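그리퍼 두 종 비교: 그릇 집기 작업 발표자 노트
발표: Maëlys Renaud / 2021년 8월 10일
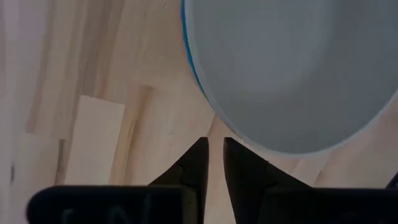

1. 시작 (슬라이드 1~2)
인사는 짧게. 소속과 Gridwood 과제 이름만 말하고 바로 넘어간다.
오늘 다룰 것은 손가락형 그리퍼 두 가지다. 하나는 끝이 가늘어지는 검은색 손가락, 다른 하나는 Flotska의 넓은 패드형. 팔과 제어기는 그대로 두고 그리퍼만 바꿔 달았다.
손목 카메라 화면을 먼저 띄워 둔다. 손가락 두 개가 아래에서 올라오고 오른쪽 위에 파란 테두리 그릇이 보인다. 청중이 시점에 익숙해질 시간을 준다.

2. 작업 조건 (슬라이드 3)
나무 상판 위에 그릇을 놓고 테두리를 집어 옮긴다. 시작 위치는 16곳.
그리퍼마다 약 400회씩 시도했다. 조작은 Gaëtan Besnard와 Yannick Guérin이 나누어 맡았다.
그릇 안쪽은 밝은 회색이고 상판도 밝은 색이라 대비가 약하다. 파란 테두리가 경계를 찾는 기준이 된다고 설명할 것.

3. 가는 손가락 (슬라이드 4~5)
장점: 손끝이 그릇을 적게 가린다. 좁은 틈으로 들어가기 쉽다.
단점: 접근 각도가 조금만 틀어져도 테두리에서 미끄러진다. 그릇이 돌아가면서 빠지는 영상을 재생한다. 소리는 끈다.
손목 카메라로는 손끝과 그릇 사이 거리를 알기 어렵다. 화면에서는 거의 닿은 것처럼 보여도 높이 차이가 남아 있을 수 있다. 질문이 자주 나오는 부분이니 천천히.

4. 패드형 (슬라이드 6)
한번 잡으면 잘 버틴다. 대신 패드가 화면을 많이 차지해서 마지막 접근 구간에서 테두리를 놓친다. 외부 카메라를 같이 써야 했다.
교체할 때마다 손목 카메라 보정을 다시 했다. 보정값이 어긋난 채 기록된 1205번 시도는 집계에서 뺐다. 물어보면 답하고, 먼저 꺼내지는 않는다.

5. 제어기 설정 (슬라이드 7)
닫는 속도는 두 그리퍼에 같게 맞추었다. 힘 제한은 각각 따로 조정했다. 이 점 때문에 완전히 같은 조건의 비교는 아니라고 분명히 말한다.
Maxence Millet가 만든 기록 도구 Lai는 이름만 언급. 시간이 모자라면 이 슬라이드는 건너뛴다.

6. 남은 일 (슬라이드 8)
손끝에 얇은 고무를 붙인 시제품을 12월에 시험할 예정. 그릇 외에 컵과 접시도 추가한다.
감사 슬라이드에 Clémence Tessier 이름이 들어갔는지 발표 전에 확인.
질의응답으로 넘어가면 슬라이드 3을 다시 띄워 둔다.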